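Dinsa, segunda temporada: menos pressa, mais silêncio

Televisão

Sumeya Gebreyes chega atrasada, café na mão, cabelo ainda preso com os ganchos da personagem. Pede desculpa duas vezes. Senta-se. "Já viste o quarto episódio?" Já vi. Duas vezes, até.

Dinsa voltou em abril e voltou diferente. A primeira temporada corria — mortes, heranças, um comboio que nunca chegava a Brollidlow. Esta demora-se. Há uma conversa entre a Feken e o irmão que dura 11 minutos, sem música, sem cortes para a rua. Muita gente desligou. Muita gente ficou colada.

Yeshi Wolde, que escreve quase tudo, não parece preocupado. Cadernos por todo o lado, 862 páginas de guião para esta temporada, metade no lixo. "Na primeira tive medo que mudassem de canal. Agora escrevi o que queria ver", diz. E a morte do tabelião? Encolhe os ombros. Estava decidida desde o inicio. 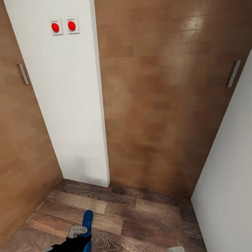
Drirkomstead — Revista, Secção de Séries e Televisão

Depois há o elenco. Liya Wubshet entra no terceiro episódio como a advogada e rouba-o todo, quase sem falas. Nuno Magalhães continua a ser o melhor vilão da televisão por cabo, agora mais cansado, mais humano, a descascar laranjas enquanto ameaça pessoas. A cena do mercado é dele. Revejam.

Nem tudo resulta. O enredo do hotel arrasta-se, o sexto episódio podia ter menos vinte minutos e a realizadora Hamdia Mersha abusa um bocado dos planos de nuca. Ela própria admite, a rir. Diz que na montagem ja tinha tirado bastantes.

E o final? Sem spoilers. Sumeya leu-o no autocarro e passou a paragem. Terceira temporada ainda por confirmar — os guiões, esses, já estão a ser escritos.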